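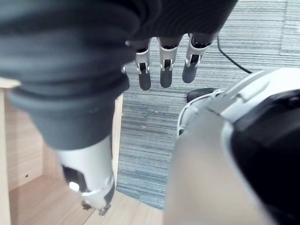 *Dark gray knit fabric, with three robotic fingers at its lower edge.*

**To:** device-admins list
**Subject:** Re: Enrollment of shared tablets at Hillitmont

Dear colleagues,

On Sunday Shih-chieh Choi wrote:

> The Ketden office has 70 tablets still registered under the old management profile. Could the list confirm whether these must be erased before they are assigned to Moges, or whether the profile can be replaced in place? Our staff would prefer to keep the local settings.

The tablets must be erased. The old profile was installed as non-removable, and the Moges server will not accept a device that already reports to another server. Please release each serial number from the former account first, then assign it to Moges, and only then erase the tablet. Devices erased before assignment will start up unmanaged and will have to be processed again.

Of the 1,091 devices in the Hillitmont inventory, 311 remain on the former account. Clestska has asked that sites submit their serial numbers in a single spreadsheet, one number per row, with no spaces or header text. Assignment may take up to 2 hours to appear in the console — please do not resubmit the file during that period.

Local settings will not carry over. Wi-Fi and mail are delivered by the new profile, but home screen layouts must be requested separately from the site administrator. Passcodes are set by the user at first sign-in.

Ketden may begin in October. Requests for a different start date should be sent to this list with the site name in the subject line.

Regards,
Device Management Office
Hillitmont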